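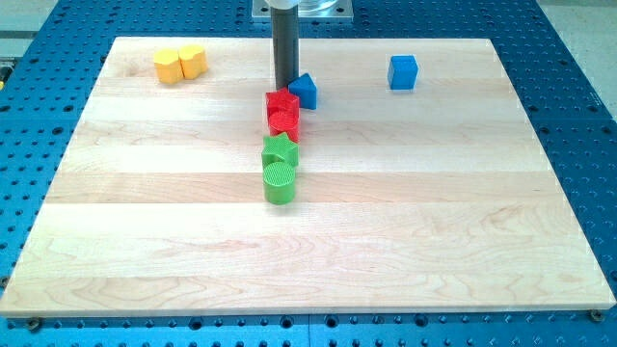 **Mudance 뉴스 브리핑 편집국 3월 정례회의 회의록**

- 시간: 오후 2시 개회, 오후 4시 20분 폐회
- 장소: 본사 3층 회의실
- 의장: Brenda Marsden 편집국장
- 참석: 경제·통상 담당, 보건·과학 담당, 국제 담당, 교열 담당, 독자관리 담당, 기술지원 담당
- 불참: 기후·에너지 담당(출장, 서면 의견 제출)
- 기록: 교열 담당

## 1. 개회 및 전차 회의록 승인

의장이 성원을 확인하고 개회를 선언하였다. 전차 회의록 중 제4항의 "유료 기사 제외"를 "유료 기사 표시"로 정정하자는 국제 담당의 요청이 있었으며, 참석자 전원이 정정안에 동의하였다. 정정된 회의록을 승인하였다.

기후·에너지 담당의 서면 의견은 해당 안건에서 낭독하기로 하였다.

## 2. 보고 사항

### 2.1 구독 현황

독자관리 담당이 2월 말 기준 일간 브리핑 구독자가 2,943명임을 보고하였다. 신규 가입은 대부분 대학 도서관의 안내 페이지를 통해 이루어졌고, 해지 사유로는 발송량이 많다는 응답이 가장 많았다. 주말판만 따로 받고 싶다는 요청도 계속 접수되고 있다.

의장은 해지 사유의 분류 기준이 지난해와 달라 추이를 비교하기 어렵다고 지적하고, 다음 보고부터 종전 분류를 함께 적을 것을 요청하였다. 독자관리 담당이 이를 수용하였다.

### 2.2 발송 시스템 이전

기술지원 담당이 발송 업무를 Preltton으로 이전하는 작업의 경과를 보고하였다. 구독자 명부의 이관은 완료되었고, 본문 서식의 변환이 남아 있다. 시험 발송 과정에서 각주 번호가 본문과 어긋나는 오류가 확인되어 공급사에 수정을 요청한 상태이다.

보건·과학 담당은 논문 제목에 포함된 위 첨자와 그리스 문자가 일부 메일 프로그램에서 깨진다고 알렸다. 기술지원 담당은 해당 사례를 모아 시험 항목에 추가하겠다고 답변하였다. 이전이 끝날 때까지 기존 시스템을 병행 운영하기로 하였다.

### 2.3 과월호 링크 점검

기술지원 담당이 Bakach 보관소에 수록된 과월호의 외부 링크를 점검한 결과, 연결되지 않는 링크가 1,258건이라고 보고하였다. 원 매체의 주소 체계 변경에 따른 것이 다수이며, 기사가 삭제된 경우와 매체가 폐간된 경우도 포함되어 있다.

국제 담당은 폐간 매체의 기사라 하더라도 제목과 매체명은 남겨 두어야 한다는 의견을 제시하였다. 이견이 없어 보관소의 표기 원칙에 반영하기로 하였다.

## 3. 심의 안건

### 3.1 동일 사안에 대한 복수 기사의 배열

경제·통상 담당이 안건을 설명하였다. 현재는 하나의 사안에 관한 기사를 한 줄에 이어 적고 있으나, 연결 순서에 정해진 기준이 없어 담당자마다 배열이 다르다. 관세 협상과 중앙은행 금리 결정처럼 여러 매체가 같은 날 보도하는 사안에서는 먼저 적힌 기사가 편집국의 입장으로 받아들여진다는 독자 의견이 있었다.

제시된 안은 다음과 같다.

- 가안: 1차 자료(기관 발표문, 논문, 판결문)를 먼저 적고 보도와 논평을 그 뒤에 둔다.
- 나안: 매체의 게재 시각 순으로 적는다.

보건·과학 담당은 가안에 찬성하면서, 심사를 거치지 않은 사전 공개 논문을 1차 자료로 다룰 때에는 그 사실을 괄호로 표시하여야 한다고 하였다. 국제 담당은 나안이 기계적이어서 오해의 소지가 적다고 보았으나, 시차가 있는 매체 사이에서는 게재 시각의 확인이 어렵다는 점을 인정하였다. 교열 담당은 어느 안을 택하더라도 논평에는 "논평" 표시를 붙일 것을 제안하였다.

기후·에너지 담당의 서면 의견을 의장이 낭독하였다. 요지는 가안에 찬성하며, 관측 자료만 공개되고 해설이 없는 경우에는 한 문장의 설명을 허용해 달라는 것이다.

**의결:** 가안을 채택한다. 사전 공개 논문과 논평의 표시를 의무로 하고, 관측 자료에 대한 한 문장 설명을 허용한다. 4월 첫 호부터 적용한다.

### 3.2 머리글의 분량

의장이 일간 브리핑 머리글의 상한을 900자로 정하는 안을 상정하였다. 최근 머리글이 길어지면서 첫 기사 목록이 화면 아래로 밀린다는 의견이 편집국에 접수된 바 있다.

경제·통상 담당은 예산안 발표나 선거 결과와 같이 배경 설명이 필요한 날에는 상한을 지키기 어렵다고 하였다. 교열 담당은 예외를 두면 상한의 의미가 없어진다는 견해를 밝히고, 긴 설명은 별도의 해설란으로 옮길 것을 제안하였다. 해설란의 운영 인력에 관하여 질의가 있었으며, 의장은 현 인원으로 주 1회까지 가능하다고 답변하였다.

**의결:** 머리글의 상한을 공백 포함 900자로 한다. 예외는 두지 않는다. 해설란의 신설 여부는 차기 회의에서 심의한다.

### 3.3 유료 기사 표시

국제 담당이 유료 기사의 표시 방법을 보고하고 심의를 요청하였다. 일부 매체는 월별 무료 열람 횟수를 두고 있어 같은 기사라도 독자에 따라 열람 가능 여부가 다르다. 현행 표시는 "유료" 한 가지이다.

토의 결과, 회원 가입만으로 열람할 수 있는 기사를 유료 기사와 구분할 필요가 있다는 데 의견이 모였다. 무료 열람 횟수는 매체가 수시로 변경하므로 표기하지 않기로 하였다.

**의결:** "유료"와 "가입 필요"의 두 가지 표시를 사용한다. 표시의 위치는 매체명 바로 뒤로 한다.

### 3.4 Lekota와의 기사 목록 교환

의장이 지역 소식지 Lekota로부터 기사 목록의 상호 교환을 제안받았음을 알렸다. 제안의 내용은 주 1회 상대 측 목록에서 기사를 골라 최대 5건까지 전재하고, 출처를 명시하는 것이다. 비용의 수수는 없다.

국제 담당은 지역 의회와 지방 재정에 관한 기사가 현재 브리핑에서 부족하므로 교환의 실익이 있다고 하였다. 보건·과학 담당은 상대 측의 정정 절차를 먼저 확인하여야 한다고 하였다. 전재한 목록에 오류가 있을 때 어느 쪽이 정정문을 내는지 제안서에 정해져 있지 않다는 점도 지적되었다. 독자관리 담당은 구독자 정보가 교환 대상에서 제외됨을 문서로 남길 것을 요구하였다.

**의결:** 정정 책임과 구독자 정보 제외에 관한 조항을 추가하는 것을 조건으로 협의를 계속한다. 협의는 의장에게 위임하고, 최종안은 차기 회의에 상정한다.

### 3.5 끊어진 링크의 처리

2.3항의 보고와 관련하여 처리 방법을 심의하였다. 기술지원 담당은 새 주소가 확인되는 링크를 교체하고, 확인되지 않는 링크는 해제한 뒤 제목만 남기는 방안을 제시하였다. 작업은 최근 호부터 역순으로 진행한다.

교열 담당은 교체 과정에서 기사 제목이 원 매체에서 변경된 경우의 처리를 질의하였다. 논의 끝에 발행 당시의 제목을 유지하고, 현재 제목은 적지 않기로 하였다. 내용이 실질적으로 정정된 기사는 담당자가 판단하여 주를 붙인다.

**의결:** 기술지원 담당의 방안을 채택한다. 진행 상황은 매월 서면으로 보고한다.

## 4. 후속 조치

| 사항 | 담당 | 기한 |
|---|---|---|
| 해지 사유 보고 양식 보완 | 독자관리 | 차기 회의 |
| Preltton 각주 오류 재시험 | 기술지원 | 3월 말 |
| 특수 문자 사례 취합 | 보건·과학 | 3월 말 |
| 배열 및 표시 기준 문서화 | 교열 | 4월 첫 호 발행 전 |
| Lekota 협의 | 의장 | 차기 회의 |
| 해설란 운영안 초안 | 경제·통상 | 차기 회의 |

## 5. 기타

국제 담당이 공휴일 발행 여부를 질의하였다. 의장은 종전과 같이 휴간하되 전날 호에 휴간 안내를 싣도록 하였다.

교열 담당은 외국 기관명의 약칭이 호마다 다르다고 알리고, 처음 나올 때 정식 명칭을 적는 현행 지침의 준수를 요청하였다. 별도의 의결은 하지 않았다.

차기 회의는 4월 중 같은 장소에서 오후 2시에 개최하며, 안건은 개최 전까지 기록 담당에게 서면으로 제출한다.

의장이 폐회를 선언하였다.

확인: 의장 Brenda Marsden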